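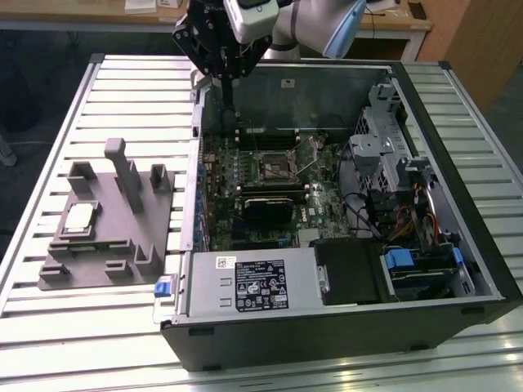

Old tower on the bench, socket open, CPU in the fixture plate on the left.

CPU insertion: how do you compare two methods fairly with a small number of trials?
Posted 15 December 2024 by brosbridge_bench

Hello everyone, and thank you in advance for reading, I know I go on a bit. I've been working on a robot disassembly and reassembly task with desktop computers, and the step I care about most is putting the processor back in its socket. I have two methods. One is a policy trained on 550 teleoperated demonstrations, and the other is the same policy with a short spiral search added at the end, when the part is close to the socket. I ran 21 trials of each. The plain policy seated the part 4 times fewer than the one with the search, and I was so pleased that I wrote it up that same evening. Then a labmate asked whether I had alternated the two methods or run them in blocks. I ran them in blocks. Is the result worth anything, or do I start over?

tidell_arms

First of all, don't throw anything away! Your trials are still good for telling you how things fail, and I would go through every miss and write down what happened. But for the comparison itself I would run it again, and mix the order. We had the same trouble back in September with a memory module task. Our fixture had crept a little during the day, so whichever method went second looked worse, and we spent a good long while blaming the policy for it.

Draw up the order before you begin — a shuffled list on paper is fine — and have someone who doesn't know which method is loaded decide whether each one counts as seated. Also, a gap of 4 out of 21 is small. Please put an interval on both success rates in the write-up so readers can see how much they overlap.

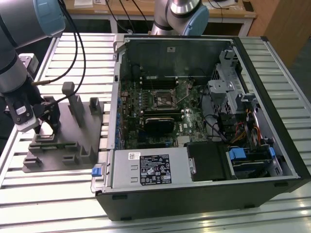

Should a trial be thrown out if the operator hits the stop button?
Count it as a failure, unless your rules written before the run say otherwise, and report how many stops there were for each method.

gunn_road

Just run more. We did 149 on ours and the argument went away.

plinent_hobby

I'm only a hobbyist, so take this gently, but I'd add that the starting pose matters as much as the order. If the part always begins in the same pocket at the same angle, you are mostly testing one lucky path. I write out a short set of starting offsets and use the very same set for both methods, which lets you compare them pair by pair. Good luck with it, and do come back and post the new numbers, I'd love to see them.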